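Went to see what the Stirnport robotics club has been up to since June. I said I would, after complaining about them in this feed for most of the spring. Thread, and I'll try to be fair.

Background for new people. The club used to build little wheeled things that fell off tables. Parents came, kids yelled, it was loud and kind of great. This year it's all simulation. They write code, a computer draws a robot arm, the drawn arm moves drawn boxes around. I was not a fan of the switch and I'm still not sure I am.

The student project is called Pilico. The task is to pick up a box and put it down at a set place on a board. Every student group gets the same arm, the same table and the same boxes, and writes its own controller. The scoring is by script, so no judge with a clipboard.
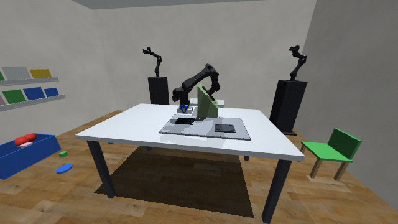 The Pilico rules are two pages long and I read both, which I suspect puts me ahead of some of the entrants. A run is over when the script says it's over. What bugs me is how much of the virtual room has nothing to do with the rules. There's a little green chair by the wall, shelves with colored things standing up on them like books, a blue bin with red balls in it. All the arm has to care about is what's on the white table. Someone spent club hours on a chair.

I asked why and got "it makes it feel like a real place." OK. A real place also has a table that wobbles because one leg is short. Did anyone model that? They did not.

Now the part where I have to be fair. Lalit Kanaujia runs the sessions and let me sit in for a whole evening without once asking me to say something nice. The kids know their code. I asked one of them what happens if the gripper closes two steps early and she had the answer before I finished the question, and then she showed me the line where it's handled.

They ran 195 attempts on the current version. The script passed 41 of them. I wrote that down and looked at it for a while. For a high school club that might be decent, I have nothing to compare it to. The poster in the hallway says "Our robot can sort and stack!" and I'd like the poster to say 41 out of 195.

Also on my list of complaints: a pass means the box ended up inside the target area. It says nothing about how it got there. I watched one run where the arm shoved the box the last bit of the way and the script was perfectly happy. In the old days a parent would have booed.

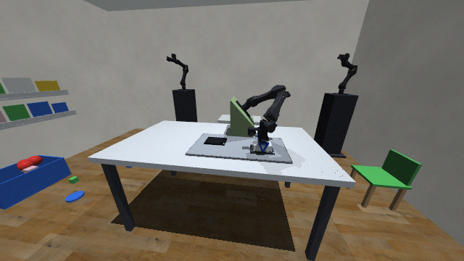 Lalit Kanaujia wrote back to me on the scoring: the shove thing is known, they argued over it for a whole session, and the kids voted to leave it in because changing the rule halfway would be unfair to the groups that had already turned in their code. Next version checks for it. He also says the poster is coming down.

Fine. That's a better answer than I get from most adults. I still think you fix a bad rule when you find it, but I wasn't there for the vote and I'm not 16.

My bigger worry hasn't moved. In a simulation the friction is a number somebody typed in. If the box slips, you go and type a bigger number. I asked how they picked theirs and the honest reply was that they tried values until the grip stopped looking silly. Points for candor. But then what did the 41 passes test, the controller or the typing?

One kid said you could do it the other way around: pick a range of values, run the same code on all of them, and only count it if it holds up. I said yes, please do that. She said it would take 20 times as long to run and the club has one decent computer. So that's where we are. If the school wants a project to brag about in the hallway, maybe start with a second computer.

I did like the close-up view, I'll admit. From across the table everything looks easy. Up close you see how little there is to hold on to, and how much of the view is just box.
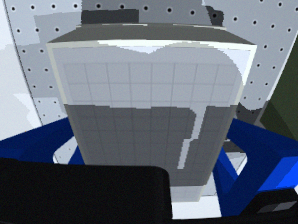

Pilico, the box between the two blue fingers.

A few people are asking if I'd let my own kid join. He already asked. I told him yes, as long as he also builds one thing this year that can fall off a table – a real one, in our kitchen, with me standing there. He's thinking about it.

Going back when the new scoring is in. If the pass count drops I'll post it, and if it goes up I'll post that too – with the friction number next to it, assuming they'll give it to me.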